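Mairéad Cronin had the Quiroga pads on for the morning and the Vatmont pads on after lunch. Each set got 30 tries at the cord. Santino kept the tally on the back of a delivery slip.

"The first ones slid," she said.

"Four times."

"It felt like more."

He wrote down four. She flexed her hand, took hold of the grip again and reached for the box. 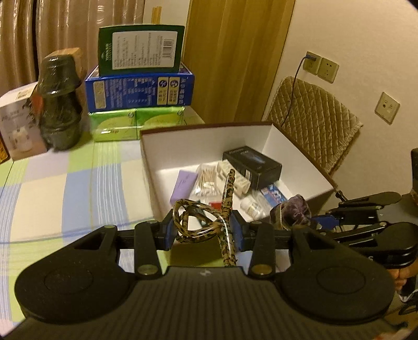
The cord, between the blue pads.

"Do we tell Perkbridge today?" Santino asked.

"Finish the sheet first," she said, and he turned the slip over to find more room.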